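**Snack box packing, Tratar house - progress note for April**
Prepared for Yatziri Palacios, Sekwood small grants

You asked for a plain account of where the grant stands, so I'll start with the part I'm least happy about. We were funded to pack 1000 boxes. By the end of April we had 826. The plan said we would be at 995 by now, and I said when we signed it that I thought that was hopeful.

The packing itself is simple enough. Snacks go into reused milk cartons, with the cookies and other upright pouches against the walls and the small sweets dropped in afterwards. At the Tratar house this is done on a bed, as the only table is in use most of the day. I had my doubts about that and I still do. A mattress gives, the box tips, and whatever was standing up leans over.
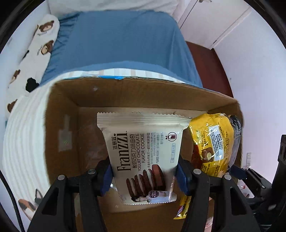 On the cost side, Nogueira delivered two mixed loads and the second was short. They have promised a credit note, which has not turned up. I have left the amount out of the accounts until it does, and I would ask you not to count it either.

The labels are taking longer than anyone allowed for. Most of the packets carry their ingredients in Chinese only, in very small print, and the English allergen slips have to be written by someone who can read it. We have one person for that. Dromel offered a scanning app on trial, which we used on 20 packets before going back to doing it by eye. It may be fine for tinned food. It did not cope with crinkly bags, and I would not pay for it.
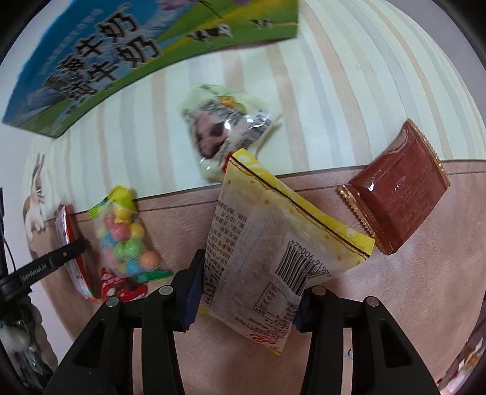

There is also the question of what a "box" is. The application says a mixed selection, and some of the early ones were mostly sweets. I have counted them in the 826, but you should know they are thinner than what we send now. If you would prefer them taken out, tell me and I'll redo the figure.

We did change one thing this month that may have helped. Everything for a box is laid out on the blanket first, and the box is filled afterwards. It looks like a mess and takes up most of the bed, but gaps get noticed earlier. I'm told it is quicker. I haven't seen timings that show it - I have asked for some.

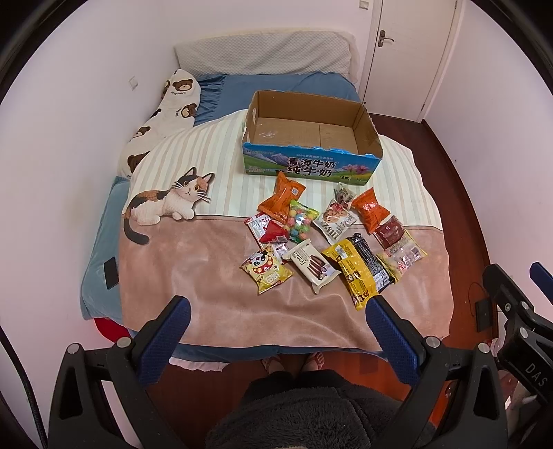

The cartons are free, and they look it. The flaps tear and the tape doesn't always hold. Buying new boxes would use up the money set aside for postage, so I am not asking for that yet.

Still open: the Nogueira credit, a second label reader, and whether the end date can move by a month. I would need your answer on the last before we order again.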